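Visit to the Rendholm Student Robotics Workshop

Report of the Stirnberg School Partnership Office
March 10, 2018

Representatives of the Partnership Office attended the spring open day of the Rendholm student workshop, which was open to parents and partner schools from the early morning. The workshop is in its second year and receives an annual materials grant of $1,000 from the Thaweesak Fund.

The visit began with a short talk on the current class project, named Bravia by the students. Its aim is to teach a robot arm to pick up and set down common household items. Students first perform each task themselves with a hand-held gripper, and the recordings are later used to train the arm. The class has set a goal of 1,000 recordings by August, with 100 required before the first training run may start.

Guests were then invited to the work tables. The task for the day was to close the gripper on an upright drink bottle, lift it from a cork coaster and return it to the same place. Visitors who wished to try were given two attempts each. Several remarked that a slow approach was harder than it looked, as the fingers must meet the bottle evenly from both sides.

Students answered questions on grip force, the printed markers on the finger mounts and the naming of files. The delegation was pleased to note that younger members keep the written log and are expected to explain any entry marked as failed.

The Office has asked for a copy of the task sheet for use at Stirnberg. Schools wishing to join the next visit should write to the Office before the end of term. Places are limited to two staff members per school, and travel costs are not covered.

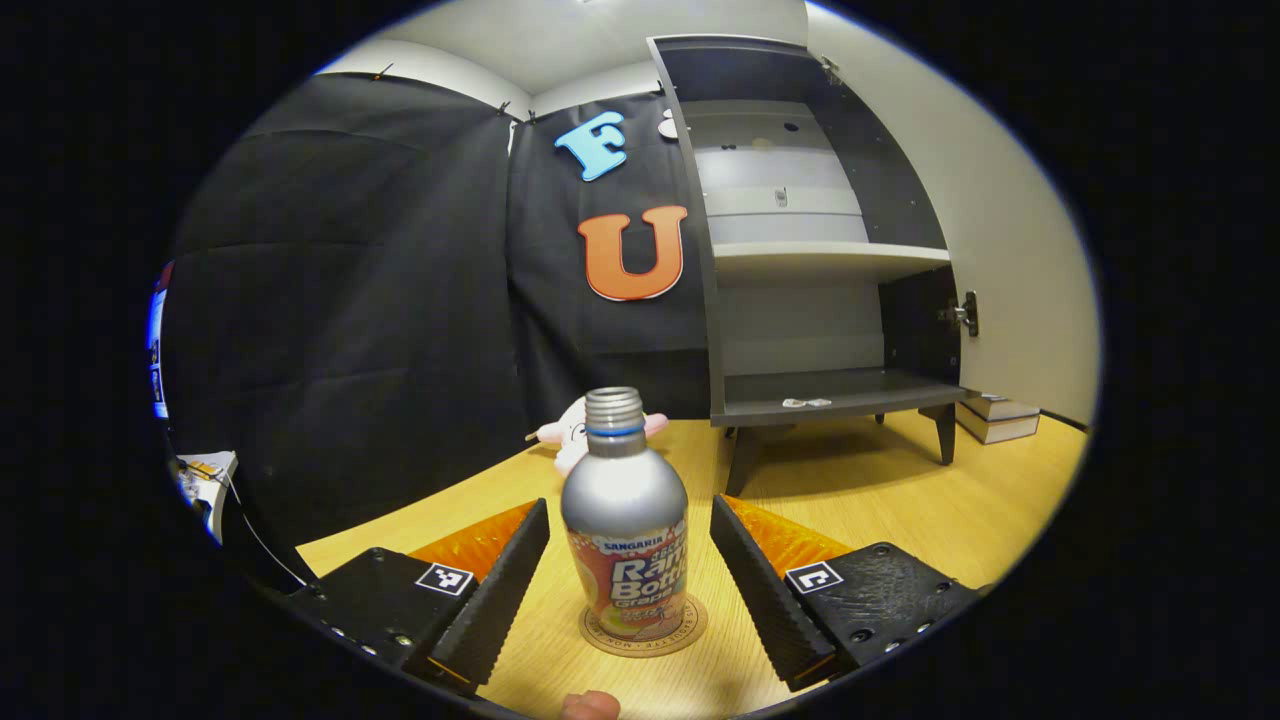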